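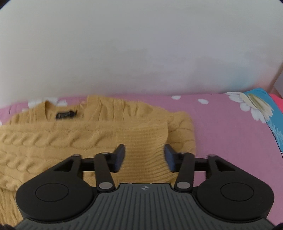
Mustard cable knit on the bed, collar end at the wall side.

Progress report, knitwear reuse project – July
To: Loredana Bassi
From: Gemma Cirillo

Loredana, quick one before the call, fuller numbers to come with the quarter end pack. Wrote most of this between sorting runs so excuse the shape.

Where we are. Target for the year is 4,000 garments sorted, folded and passed on. Intake has been fine, the folding and checking is what holds us up. Heavy knits mostly. T-shirts go through fast, a thick cardigan doesn't, and we had priced everyone's time as if it was all T-shirts. My mistake in the original plan, I have changed the sheet.

Home sorting. Working on a bed is still the best surface for big knits. The tables at Caruso are too narrow, sleeves hang off both sides and you end up folding the thing in your lap. Fulvio Monti wants us to buy wider tables. I have asked him for a price from Ikex, nothing back yet. Until then the bulky pieces stay with the home sorters and the small stuff stays at Caruso.

Folding method. We tried three ways and settled on one for cardigans. Lay it face up, neck away from you, smooth the body, then one sleeve in across the chest, then the other, then the bottom up. Buttons checked before any of that. Ustyna Dovhaniuk wrote it up on one page and it is now in every sorter's folder. She is also redoing the page for hooded items, wich nobody folds the same way.
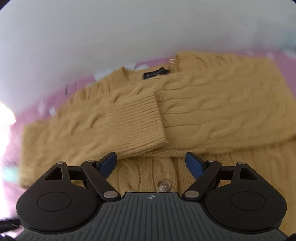

Cable knits need a bit more care at the cuff, where the rib is thick and makes a lump if you put it right on the center. Ustyna says bring the cuff past the placket or stop short of it. Stacks sit flatter that way and we get more in a box. Boxes are now packed at 35 knits each, no more. At 50 the bottoms were giving out on the stairs.

Checks before folding, same list as last time with one added:
- collar and label, is the label still sewn in
- buttons, all there, all matching
- cuffs and hem, pulls or loose ends
- pilling under the arms
- smell (new – after the June batch)

Mending. Nazar Stasiv has the button jar and the wool cards. He is keeping up. Loose threads get worked through to the back with a hook, not cut. We had two people cutting them and then of course the knit ran. Both have been shown. Mustard, rust and dark green wool are low, reorder gone to Cleltano, no delivery date yet.
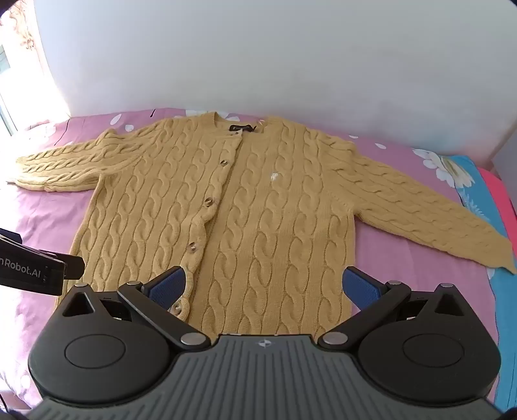 Face up, both sleeves out. Buttons down the placket.

Spreading the sleeves right out takes up most of a bed but it is the only way to see the underarm properly. Please don't let anyone talk us out of it to save time, Fulvio has tried.

Labels. If it's faded past reading we mark the item "fiber unknown" and it goes out with the cold wash card. Slows things down less than guessing. Erix offered to test a sample of unknowns for us, up to 70 pieces, no charge. I would like to say yes, need your ok as it means boxes leaving the building.

Money. Under on transport, over on boxes (see above, stairs). Should even out by fall. No request for extra this time except the tables, if Fulvio gets his price.

Still open:
– your ok on the Erix testing
– wider tables, yes or no
– second mending evening, Nazar is willing, needs a room with decent light
– who covers for Ustyna in August

I can talk any afternoon after 3. Will send the intake sheet separately, the file is being difficult.

Gemma

Filed under: Project updates / Clothing & textiles

Related
Progress report, June – the damp batch
Folding guide for cardigans (one page)
Mending supplies: what we have and what we are out of
Notes on box sizes

Contact the project office | Back to top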